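Speaker notes - Dimensional stability of coated paper in long-term map storage
Plerton, 11/14/25
Slot: 30 minutes, plus questions

Slide 1. Title

Leave up while people come in. State the scope at the start: coated and uncoated map sheets, flat storage, no rolled material. Rolled sheets behave differently and are not covered by these data.

Slide 2. Why size matters

A map sheet is a measuring instrument. If the paper grows by a small amount across the grain and hardly at all along it, distances read off the sheet are wrong by different amounts in each direction. The scale bar printed on the sheet corrects only for the direction it lies in. Most older sheets carry a single bar along the bottom edge.

Mention that paper takes up water from the air and the fibres swell in width far more than in length. Most of the room will know this. Do not spend more than a minute on it.

Slide 3. The Itby holdings

586 sheets measured, all from the flat drawers at Itby. Dates of printing run over several decades. The collection was moved once, from the old store at Jadberg, and the humidity records from before the move are incomplete. Say so plainly. Any claim about the total history of a sheet is therefore weak. Claims about the measurement period are sound.

Slide 4. Method

Each sheet rested in the measuring room overnight before reading. Distances were taken between printed grid crossings, not between sheet edges. Edges are trimmed, torn and repaired, and tell us little. Two readings along the grain and two across it, then the sheet was turned by a half turn and the readings repeated.

Grain direction was found by the bending test. Where the bending test was unclear, the sheet was left out of the directional results but kept in the general ones.

Slide 5. Surfaces and grids

Talk over this one slowly. The point is that a printed grid is only as good as the surface under it. Clean the surface before laying down a sheet. Grit under the sheet lifts it locally and shortens the apparent distance.
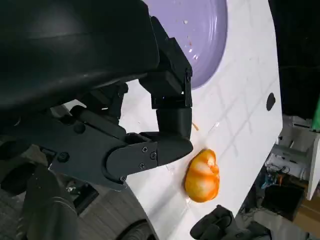

Fig. 2. Faint grey grid lines on a white work surface, with specks of residue.

Slide 6. Results, uncoated sheets

Growth across the grain was larger than growth along it in every batch. Point to the left-hand plot first. Recovery on drying was incomplete: sheets did not return to their starting size after the first cycle. After later cycles the difference became small.

If asked about the outliers in the third batch - those sheets are backed with linen. The glue layer holds moisture and the sheet lags behind the room.

Slide 7. Results, coated sheets

16 coated sheets went through the full set of cycles. This is a small group and the error bars show it. The coating slows uptake but does not stop it. Sheets coated on one side only tend to curl, and a curled sheet cannot be measured flat without a glass plate. The plate adds its own error through friction. Give the correction from the handout, table 2.

Slide 8. The Ichikawa drawers

Steel drawers, closed fronts, no seals. Sensors inside the drawers followed the room with a delay. Full drawers lagged more than half-empty ones, as the paper itself acts as a buffer. Spare drawers should not be left nearly empty next to a door.

Slide 9. Advice for stores

Hold humidity steady before trying to hold it low. Record grain direction on the catalogue card. Print a second scale bar on any new facsimile, at a right angle to the first.

Slide 10. Questions

Backup slides run to 34. The linen data are on 27.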